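Robotic produce sorting

Robotic produce sorting is the use of robot arms to pick up loose fruit and vegetables and put them in the right tray, basket or bin. The task is done by hand in most shops and homes, and it is often used to judge how close machines are to doing everyday chores.

Background

Factories have graded fruit by machine for a long time, but those machines move the fruit on belts and do not need to grasp it. Picking one pear from a pile is a different problem. Round items roll, soft ones bruise, and two kinds may share a color. The Sikura arm, shown in May, could handle only 2 kinds of fruit in one session. A later system, Horkus, worked with 6.

Grippers

Two-finger grippers are common in this work. The fingers may be padded, covered with fabric or ribbed, so that they hold the skin without pressing hard. A small camera at the wrist gives a close view, although the fingers hide part of it.
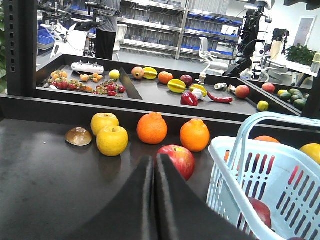
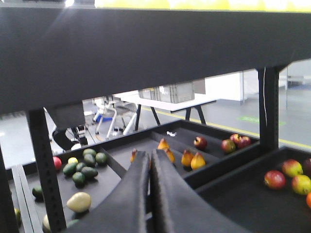
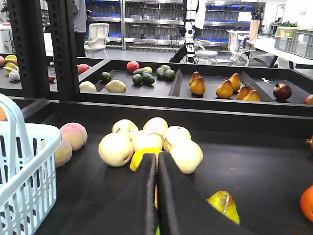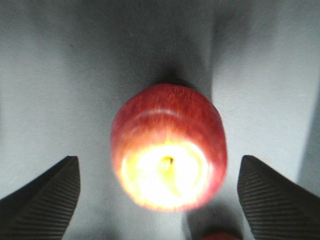
Performance

Results depend strongly on how the fruit is arranged. Single items with free space on all sides are the easy case. Items which touch each other, or lie against a wall of the tray, cause most of the failed grasps. In a test by the firm Helach, the arm made more than 3,000 picks, and a person still had to step in when fruit was wedged in a corner. Speed is also a limit – a trained worker empties a basket in much less time.

Huguette Li, who led the test, has written that sorting on a fixed table is nearly solved, while putting away the shopping in a real kitchen is not. Bags, closed drawers and poor light are still hard for the present systems.

Use in shops

As of October 30, 2025, the grocery chain Castellanos runs a trial in 4 stores. The arms refill trays after closing, and the staff check the fruit for damage before opening. Leafy vegetables and grapes are not part of the trial.

See also: Bin picking; Household robot; Soft gripper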